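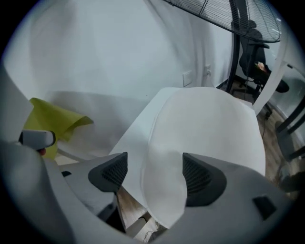 A rain check, in the language of American retail, is a written promise from a store that a shopper may come back later and buy a sold-out sale item at the advertised price. It is one of the older courtesies of the shopping world, and one that a surprising number of people have in their purse or glove box without remembering it is there. The term comes from baseball, where a ticket holder whose game was rained out could return for another one, and stores borrowed it when weekly newspaper ads became the main way of bringing customers through the door. Almost anything on a shelf can be the subject of one, from canned soup and laundry soap to plain household goods of the sort that come in white and show every faint crease. The slip itself is usually small and filled in by hand at the service desk, although many chains now print it at the register.

How it works

The shopper finds the shelf bare, carries the ad (or simply the memory of it) to the service desk, and asks. The clerk writes down the item, the size, the sale price, the number of units allowed and the last day the slip will be honored. When the goods come back in, the shopper brings them to the register along with the slip and pays the old sale price, even if the regular price has gone up in the meantime. Some stores will combine a rain check with a manufacturer's coupon, provided the coupon is still good on the day of purchase, and this is where the patient bargain hunter does very nicely indeed.

Limits differ a good deal from one chain to the next. The Birketti grocery stores, for instance, allow 6 units per slip and 2 slips per household for any one sale, and their slips run out after 22 days. Vollgate, which sells mostly housewares, gives no fixed quantity and leaves the matter to the manager on duty, so that two neighbors can come home from the same store with quite different promises!

Exceptions

Clearance goods, seasonal items and anything marked "while supplies last" are nearly always left out, as are the doorbuster deals of late November. Alcohol and prescriptions are commonly left out too. Online orders seldom qualify, though a few sellers offer a back-order at the sale price, which comes to much the same thing.

Among collectors

Old rain checks have a small but affectionate following. Josée Simard's booklet "Good Until Redeemed" lists 189 different printed forms, among them the pale green slips of the Fiore department store and the very long ones from Bandia, which had room on the back for a shopping list. Polyxeni Bakalis later added notes on the handwriting and abbreviations clerks used, including "NLT" for "no later than" and a circled S for a substitute brand.

See also

Price adjustment
Price matching
Loss leader
Back-order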